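Reviews > Home > Hooks and Hangers

Bravden small adhesive wall hook, white
Jul 2, 2023 – by Zinhle Swanepoel

I don't trust anything that promises to hold weight on paint with a square of sticky foam. I have patched enough walls. But the Clamcombe office wanted the trash bags kept off the carpet and the lease says no screws, so I bought one pack of Bravden hooks and put up a single hook in June.

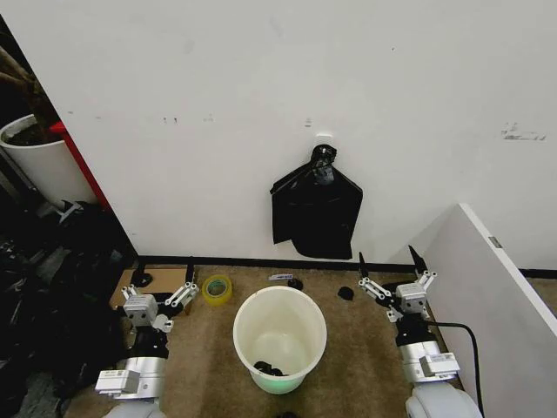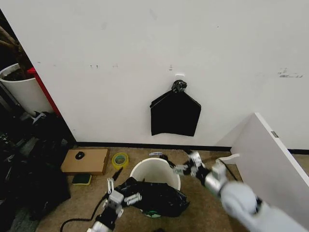
Black bag on the white hook, bucket on the carpet in front.

What it holds

The box claims 5 pounds. An empty trash bag weighs next to nothing, so I'm giving it very little credit for that. I wouldn't hang a full one on it, and I wouldn't try a winter coat either.

The hook itself is small. A bag has to be knotted or bunched at the neck to sit on it, and then you have to undo the knot when you want the bag. Thulani Pillay thinks this is fine. I think a nail would be quicker.

Looks

Plain white, so on a white wall you mostly see the bag. It does nothing for the scuffs, and ours has plenty. If your wall is marked up, clean it before you stick anything down – the instructions mention this once, in tiny print.

Removal

Not tested. The maker says the strip pulls away clean. The Lisley hooks I had before said the same and took a patch of paint with them.

Verdict

Okay for a spare bag or a dust cloth. Overpriced for one small job. I'll buy a second pack if this one comes off without a mark.

Last updated after a reader asked about the weight limit.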